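La herencia de Butham

A mí me dejaron un faro. Bueno, medio faro, porque la otra mitad era de Aleksi Koskela, un señor al que yo no había visto en mi vida y que me esperaba en el muelle de Butham con un paraguas roto y cara de llevar allí desde el desayuno.

– ¿Usted es la sobrina? – me dijo.

Le dije que sí, que era la sobrina, y que me estaba calando. Entonces me dio el paraguas, que no servía para nada, y echó a andar cuesta arriba sin mirar si lo seguía. Lo seguí, claro, qué iba a hacer. El barco ya se había ido y no volvía hasta septiembre (eso creía yo; luego supe que venía dos veces por semana, pero Aleksi no me lo aclaró hasta mucho después, el muy granuja).

El faro tenía 164 escalones. Lo sé por mi tía, que los mencionaba en todas sus cartas, siempre quejándose y siempre desde arriba. Vivía en la última habitación, con la cama pegada a la ventana y una radio Bronivex que solo cogía el parte meteorológico y, en noches muy claras, un programa de tangos.

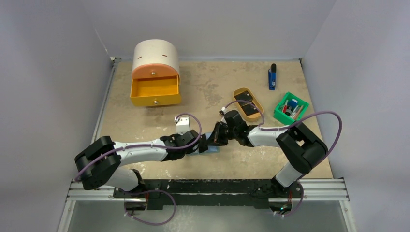

Total, que subimos. Aleksi iba delante, fresco como una lechuga con sus setenta y pico años, y yo detrás, agarrada a la barandilla y acordándome de toda mi familia. Arriba olía a café y a cera. Alguien había puesto flores en un tarro de mermelada.

– Las ha traído Niskanen – dijo Aleksi, con un tono que no me gustó nada.

Kalevi Niskanen era el notario, y también el que arreglaba los tejados, y según fui averiguando había estado enamorado de mi tía durante 26 años. Aleksi también. Los dos lo sabían, los dos jugaban a las cartas los jueves de cada mes que les daba la gana, y ninguno de los dos le había dicho a ella ni una palabra. ¡Ni una! Yo no salía de mi asombro.

Aquella noche no dormí. La luz del faro pasaba por el techo cada 12 segundos, y entre pasada y pasada me dio por abrir el armario. Había abrigos, botas, una lata de galletas Karppinen, y dentro de la lata, cartas. Muchísimas. Todas con sello, todas cerradas, la mitad para Kalevi y la mitad para Aleksi.

Me senté en el suelo con la lata en las rodillas. Fuera seguía lloviendo y en la radio, muy bajito, sonaba algo que podía ser un tango o podía ser una avería. Pensé en abrir una, solo una, la de encima. Llegué a meter la uña por debajo de la solapa y todo. Luego oí toser a Aleksi en el piso de abajo y la guardé como si me hubieran pillado robando.
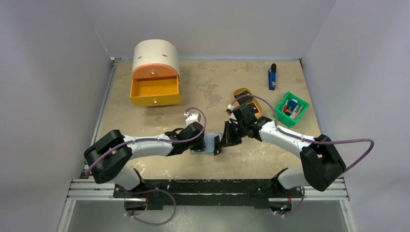

El reparto

Por la mañana vino Kalevi con los papeles y casi 200 gramos de mantequilla envueltos en un periódico de Palurholm. Los senté a los dos a la mesa, les serví café y puse la lata en medio.

– Es para ustedes – les dije.

Kalevi se quitó las gafas. Aleksi miró por la ventana un buen rato, como si esperara el barco.

– ¿Hay más mantequilla? – preguntó.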